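Tablecloths in a Small Room: Common Questions

Kiprono Wanyama answers the questions readers send most often about using one table for everything in a bedroom or studio. Updated April 27, 2023.

Do I need a cloth at all?
No. A bare table wipes down faster. A cloth helps if you set down cups and bottles all day and don't want marks on the top.

Checks or a plain color?
Checks hide small stains better than plain white. Gray and white with a little green goes with most bedding, and it won't look too busy in a tight space.

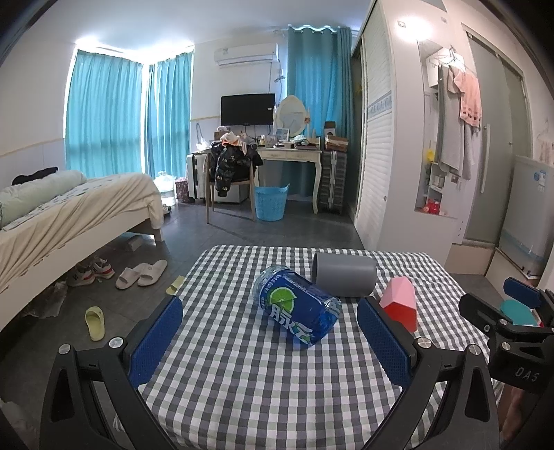 Measure the table before you order. Add the drop you want to both sides, so a 110 cm cloth with a drop of 8 cm each way is too big for a narrow desk. Jirlow and Simões both list the finished size. Tandenport lists the size before hemming — allow 3 cm for that.

Why do my bottles roll?
A round bottle on its side will roll on any surface that isn't level. Stand it up, or lay it against something heavier. Cups with flat sides, like a hexagonal one, stay put better when they tip over.

How far should the table be from the bed?
Far enough to change the sheets without moving it. If you keep shoes under the bed, leave room to bend down and reach them.

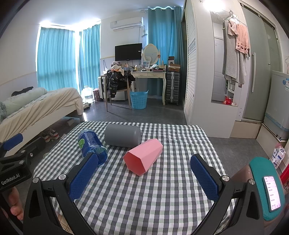
How do I get wrinkles out?
Spread the cloth while it is still damp and smooth it by hand from the middle. Iron on low if the label allows it.

How often should I wash it?
Every 2 weeks is enough for most people. Wash it sooner after a spill. The Lultel cloths shrink a little the first time, so use cold water.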